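Stikus introduces two-size slotted basket system for household storage

Joltville, 11/10/19

Stikus has released a revised range of open-topped plastic storage baskets for use in homes, shared flats and small workrooms. The range replaces the earlier solid-sided boxes, which are withdrawn from the catalogue with immediate effect. Spare lids for the older boxes will remain on sale until stock is exhausted.

The new range consists of 2 basket sizes. The larger, designated Bech, is a deep rectangular basket intended for toys, linen, shoes and other bulky items. The smaller, designated Odatby, is a shallow basket for items which are handled daily and which tend to be lost at the bottom of a deep container. Both are moulded in one piece and have no separate handles, inserts or fixings.

The internal width of the Odatby is 380 mm, which allows it to stand on a standard bookcase shelf or under a low bench. The Bech is intended for floor use and should not be placed on shelving above shoulder height. Baskets of the same size nest when empty. Loaded baskets should not be stacked, as the open rim is not designed to carry the weight of a second basket.

The change from solid to slotted walls follows a review of customer correspondence completed in September. Stikus examined 1163 letters and returned cards relating to the earlier boxes. The most frequent complaint was that contents could not be identified without removing the lid. The second concerned stale smells in boxes used for sports clothing and damp towels. Cracked lids accounted for most of the remainder.

"The old box was strong but it was closed on every side, and people wrote labels on tape and then put something else in it," said Asger Kragh, product manager for storage at Stikus. "With an open wall the label is less important. We have also removed the lid, and with it the part that was most often broken."

The rim of each basket is turned outwards to give a grip along the full length of the side. Stikus recommends that a full Bech be lifted with both hands at the short ends and carried level. Dragging a loaded basket across varnished or waxed boards may trap grit beneath the base and mark the finish. Felt pads, supplied in packs of 4, can be fixed to the underside where baskets are moved frequently.

Before release, the baskets were tried in furnished rooms at the company's Joltville premises. Staff sorted mixed household goods into baskets on the floor, moved the baskets between rooms and returned the contents to shelves. The trials led to one change in the mould: the inner corners were given a wider radius to make them easier to wipe. 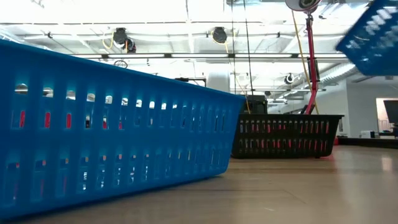

Wall pattern was the main point of discussion during design. Wide openings show more of the contents but allow pencils, small bricks and socks to work through, while narrow openings hold small items but take longer to clean. A large blue basket with tall, narrow slots in three bands and a lower black one with many small vertical slots in two rows can be compared on the same floor. Red shows through the openings of the black basket even from floor height, and a strong colour of this kind is normally enough to tell one load from another.

Leobardo Salinas, who is responsible for mould design, said that slot width had been settled before the height of the walls. "A taller slot gives a better view and costs nothing in strength if the bands between are kept," he said. "A wider slot does cost strength, so we left the width alone."

The baskets may be washed by hand in warm water with ordinary washing-up liquid. They should be kept away from stoves and radiators. Dishwasher use is not recommended for either size.

Both sizes are available from the Stikus shop in Joltville and by post. Baskets are sold singly. Trade customers may order by the pallet and should allow additional time for delivery.

Enquiries regarding samples, dimensions and trade terms should be addressed to the Stikus storage department, Joltville.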